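Utensil pots, and how to stop yours becoming a compost heap

Every kitchen has one. It began as a decent pot by the cooker with a few useful things in it, and at some point it turned into the place where takeaway chopsticks go to retire. Mine was so full by last November that pulling out a fork brought up a whisk, two straws and a crochet hook. I have since reformed, mostly, and these are the tips that stuck.

Empty the lot. Not a rummage with one hand while the kettle boils, the whole lot, out on a table. Put a cloth down first if you care about the table, or about the noise. Then look in the bottom of the pot. Efua Atinga, who talked me into this in the first place, found a birthday candle and a key in hers. The key fits nothing she owns.

Wash the pot before anything goes back. Crumbs and drips collect at the bottom and form a sort of geology. Warm water, washing-up liquid and a bottle brush will shift most of it. If there's a tidemark left, a spoonful of bicarb and a ten-minute sulk in the sink should see to it. Go gently on anything with a gilt or metallic line round the rim, and keep it out of the microwave and the dishwasher. That trim comes off sooner than you'd think, and it won't be coming back.

Do the saucer as well. If your pot has one, it's there to catch water, and it's very good at keeping it.
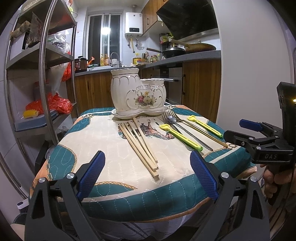

A two-part pot on its matching saucer, with chopsticks, forks and the rest out on the good cloth.

Two compartments are better than one, provided you give each a job. Long things in the tall side, short things in the short side. I know. But I spent years putting teaspoons in the tall half of mine and then fishing for them with a chopstick. Arnaldo Rocha keeps eating things in one side and cooking things in the other, and will tell you at length why this is superior. Pick a system and defend it at dinner parties.

Handles down for spoons, so you can see what you're getting. Forks I put in tines up for the same reason, although if there are small children about, or you are clumsy before coffee, turn them over. Sharp knives don't belong in a pot at all, either way up.

Chopsticks want checking one by one. Run a thumb lightly along wooden ones and bin any that feel furry, split or sticky. Pair up what's left. If you end up with an odd one, it's handy for stirring paint, propping up a seedling or poking at a blocked plughole — after which, please, it does not go back in the pot. Let the good ones dry flat before they go in, as wood standing in a puddle goes grey at the foot and starts to smell like a boathouse.

Mixed cutlery is fine. I used to fret about gold next to silver next to plastic, and then I ate at Benedita Louro's, where no two forks have ever met before, and the soup was excellent. What does matter is how you wash it. Coloured and plated finishes scratch, so use a soft cloth and leave the scourer for the pans. Dry them straight away if your water is hard.

Plastic handles go tacky with old grease. Hot soapy water first, then a wipe with a little white vinegar, then rinse. If a handle is still sticky after two goes, it's past saving and so, probably, is your patience.

About the cloth. Quilted ones are lovely and they hold on to crumbs like a grudge. Shake it outdoors, then go over the stitching with a dry pastry brush. Check the care label before you put it anywhere near the machine, particularly if there's fancy edging, and dry it flat if you can.

Last of all, put back less than you took out. I allow mine 6 things a side. It is currently holding nine, and one of them is the crochet hook.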